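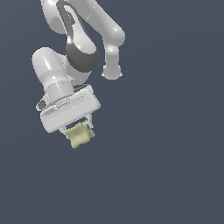 Surely people water more when it's hot and that's the whole story, a reader of my first draft wrote in the margin next to this section. Fair enough, and I thought so too when I started! But the meter logs from Plotwood and Purken don't line up that neatly with the heat.

Figure 3. Jointed white arm against a plain slate-blue-gray background (computer rendering).

4.2 Who waters when

I had 2798 log entries to work with, and I threw out 1468 of them where the meter number was missing or I couldn't read the handwriting (mine included, sadly). What's left leans toward the evening. At Purken the taps get busy after dinner and stay busy until dark — hot day or cool day, it hardly matters. Plotwood is messier. The gardeners there share hoses, so one person's long turn pushes everybody else later, and I can't pull those two things apart with the logs alone.

I also tried splitting the entries by crop, which mostly gave me a headache. Tomatoes and beans often share a bed, and the logs only list the bed. The Imia gardens do write down crops, but they didn't start until June, so I've kept them for Section 5.

Contact the author | Shezi Garden Papers | All rights reserved | Back to top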